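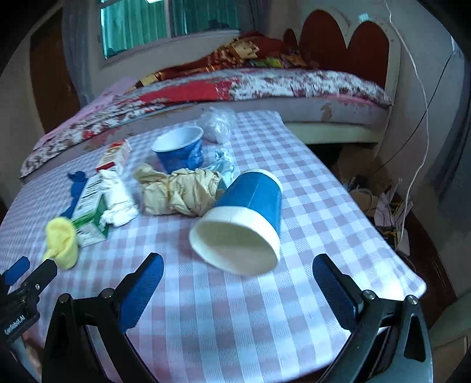 21 janvier 2019 – Le grand tri de janvier est lancé à Nollomdale !

Ça y est, on est repartis pour un mois de rangement dans le quartier, et cette année le thème me parle beaucoup : la table qui sert à tout. Vous savez, celle qu'on installe dans la chambre pour dépanner et qui finit couverte de gobelets en papier, de sacs plastique roulés en boule et de mouchoirs froissés (chez moi c'est pareil, avec en prime le courrier de décembre). Une nappe vichy rose et blanc a beau être jolie, encore faut-il la voir !

Le principe n'a pas changé. On choisit une seule surface, on prend 30 minutes et on fait 3 tas : ce qui se jette, ce qui se recycle, ce qui retrouve sa place. Les petites boîtes en carton, on les vide et on les aplatit. Les emballages chiffonnés partent en premier, ça dégage tout de suite et ça donne du courage. Pour le reste, j'avoue que je pose tout sur le lit en attendant – mauvaise idée quand l'heure du coucher arrive et qu'il faut retrouver la couette dessous.

L'association Likarlow, qui organise l'opération, annonce presque 100 foyers inscrits. L'an dernier, on avait rempli 3 249 sacs sur tout le mois, et j'en connais quelques-uns qui veulent faire mieux. Des rouleaux de sacs sont à retirer gratuitement à la boutique Zandix, rue Gautier, aux heures d'ouverture habituelles. Prenez-en un par foyer, s'il vous plaît, l'année passée il n'en restait plus au bout d'une semaine.

Pour les gobelets en carton, attention, la consigne est différente cette fois : ils vont dans un bac à part, à l'entrée de la boutique. Videz-les bien avant ! Je m'étais fait avoir avec un fond de café, mon manteau s'en souvient encore.

Les inscriptions restent ouvertes jusqu'à la fin du mois, sur place ou par un petit mot dans la boîte aux lettres de l'association.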